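Dish rack rusting, hard water to blame?

Dilwyn Samuel
Two tiers, black metal, and the plate dividers have gone coppery brown. I love this thing -- can it be saved? 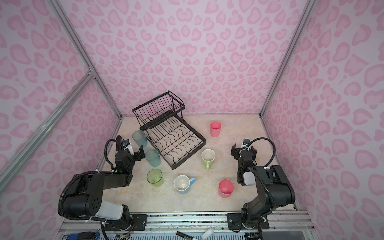

Jawad Farooqui
Vinegar and a toothbrush, then dry it every night! Brought mine right back.

Vesela Leka
Disagree on the vinegar. Once the coating goes, acid makes it worse. Baking soda paste!

Dilwyn Samuel
Paste first, then. So excited to try this -- will report back.

Filed under: Kitchen > Cleaning & Care

Recent threads
Cloudy glasses again
Best sponge for cast iron?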